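Uvis: a small set of kitchen table chores for two-armed robots

README, last edited May 17, 2019
Maintained by Leonie Hinds and Ataahua Te Moana, Wurkmont

Can a machine clear up after lunch yet? We started Uvis to get a better answer than a shrug. The set holds 175 recordings of two-armed work at a table, with cups, drink cans and other light things you'd find in any kitchen. Nothing in it is hard for a six-year-old, and that's what makes it so much fun to work on!

The chores come in 19 kinds. Cups are in a lot of them, because a plastic tumbler is a lovely test: light, tapered, easy to knock over, and awkward when a second one is standing right next to it.

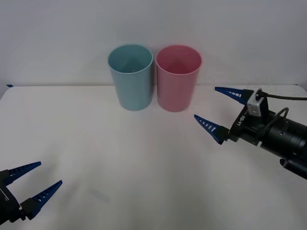 Could a robot take over the dishes in an ordinary home today?
For a few known items on a clear table, it can do parts of the job, slowly. A full sink with pans, forks and wet glasses is still well out of reach for the programs we've trained, and we'd want a person close by in any case.

What's in a recording

Each one has a fixed view of the workspace, a wrist view, the joint positions of both arms, and a one-line note in plain words ("put the can beside the cups"). Ataahua wrote the notes and kept them short on purpose. Failed tries are kept and labeled as failed. Please don't throw them out before training, we learned more from those than from the clean ones.

Folders

larkmont/ has the cup and can chores on a bare table.
goodwin/ has the same kinds of chores with more clutter (still being checked, expect a few wrong labels).
notes/ has the plain-word notes and the pass or fail labels.

Handing things over and setting them down

Drink cans get their own group. A can on its side has to be gripped firmly enough to stay put and gently enough not to dent, and then turned upright before it's let go. We love this one.
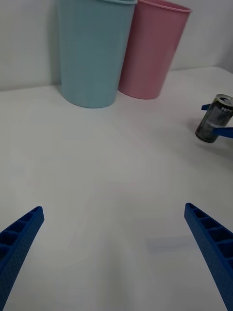

Letting go is where our own programs lose the most points. Picking up looks great in a demo, but a release that comes a hair too early leaves the can rolling, so score the two steps separately if you can.

Known gaps

No liquids, no glass, no knives. Lighting hardly changes in larkmont/. Left-handed versions are missing for 2 of the chores, and Leonie is working on those.

Found a bad label? Open an issue with the recording number and we'll fix it in the next release.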